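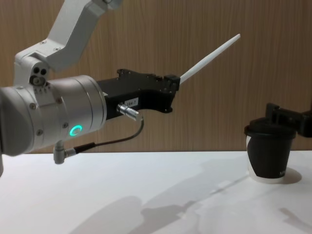

August, cup trial, second sheet. Moved on to the Gomley stock this morning, same fill, same lids on. The question is still which cup we put in the order for the Urby counter, and whether the cheaper one goes soft before a person would have finished a coffee. Working at the white table against the wood-grain wall again. The white top is good for this, a drip shows up straight away and I don't have to lay down blotter. 

Fill is 300 mL from the kettle, poured in one go. Note the time on the pad, lift at ten minutes, lift again at twenty, then empty and feel the base with a thumb.

Gomley: base firm at ten. At twenty a bit of give but no colour change on the outside. Rim kept its roll. Two out of the sleeve had a side seam that didn't sit flat near the top, and I set them aside instead of testing them. Should have tested them. Will do that tomorrow with whatever else turns up.

Mathur: done yesterday, numbers are on the first sheet. Softer at twenty than I'd like and one wept at the base. Their newer lot number is 605 and ours was 354, so it may not be fair to rule them out on old stock. Emailed to ask for a sleeve of the newer ones. No answer as of 3 p.m.

Vundex: not opened yet. The carton got put on the bottom shelf next to the sink and one corner is damp. Please don't store paper goods there. I've moved it up beside the lids.

Scale was reading 2 g heavy after lunch. Re-zeroed it and redid the last three empties. Crossed-out figures on the pad are the bad ones, ignore them.

Lids: the Gomley lid fits the Mathur cup but you have to press it on hard and the cup wall flexes when you do. Wouldn't want that at a counter with a lineup. The other way round it just pops off.

Order size, if we go ahead, is 3,466 cups for the first run. That came off the counter's own sheet and I haven't checked it. Odd number for something that ships in sleeves, so someone should ask whether it was meant to be rounded up.

To do: the two bad-seam Gomleys, open Vundex, find the other thermometer (the grey one drifts), buy more paper towel.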